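Home | Neighborhood | Food | Work & Money | Archive

Filed under: People Who Fix Things

The second life of a kitchen table

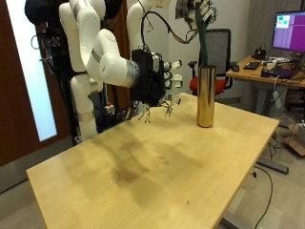
Vy Đoàn started refinishing furniture the year she moved to Braswood, when she couldn't afford to buy any. Her first piece was a dining table a neighbor had left on the curb. She sanded straight through the veneer on one corner and kept it anyway.

"I ate at that table for six years," she says. "Every time I sat down I looked at the corner. It was a good teacher."

She now works out of a rented unit on the Flemmont side of the river, mostly on tables, with a few desks and the odd church pew. A plain kitchen table costs $500 to strip and refinish. With leaf repairs or a loose apron it's $600. She takes on 28 pieces a year and doesn't want more.

Most people call her about stains. Her first question is what they've already tried, and the answer is usually a lot. Mayonnaise, toothpaste, a clothes iron over a towel, bleach from under the sink.

"The iron can work on a white ring, if you're quick and keep it moving," she says. "White means the moisture is in the finish. Dark means it may have gone into the wood, and then you have a different job."

For dark marks she strips the top first and then uses oxalic acid, sold as wood bleach. She wears gloves, goggles and a mask, treats the whole surface so it dries to an even color, and rinses it well before any sanding.

Some marks she leaves alone. One customer, Trí Triệu, brought in his grandmother's table with a burn from a soup pot near one end. He wanted it gone, then called back that night and asked her to leave it.

"I'd already mixed the stripper – it was fine," she says. "I did the rest of the top and worked around it."

She learned spraying from Kha Lý, who ran a cabinet shop in Totholm until it closed. He let her practice on scrap doors for one winter and charged her only for the lacquer. She has mostly gone back to wiping varnish on by hand. It takes longer, but a customer can touch it up at home.

Does she have advice for a first project? Buy something solid and ugly, she says, and don't start with anything from your family. Use a card scraper before you reach for the sander. Wait a full day between coats, even if the can says 12 hours.

Her own table still has the bad corner. It's in the unit now, under the paint cans.

Comments (3)

Đạt Mai
What does she use on oak? My black rings came back after one round of wood bleach.

Ristić_fan
The soup pot part got me. My mother's table has one too and we fight over who gets it.

Tuấn Hà
She did our desk in March. Good work, but call early, the wait was long.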